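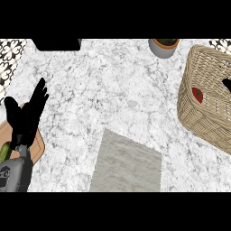 Figure 4. Simulated kitchen counter used at the October open day, with the left hand open over the cutting board and the fingertips of the right hand at the wicker basket.

4.2 Demonstration to visitors

The kitchen task was shown to the public during the open day at the Drenard site in October. Visitors watched the simulation on a wall display while Svenja Seidel and Ottmar Lenz explained the controller and answered questions. The scene (Figure 4) pairs two black multi-fingered hands with a small set of household items, including a cucumber and a red fruit.

Each visitor was invited to complete a short written form after the session. Of the 300 forms handed out, 298 were returned. The most frequent request was for a slower replay of the moment before contact — a view the display software did not offer at that time. Several respondents also asked whether the same controller would run on physical hands. That question lies outside the present study and is taken up in Section 6.

Responses were coded separately by Gunther Nolte and Rafsan Hettiarachchi, and differences were settled by discussion.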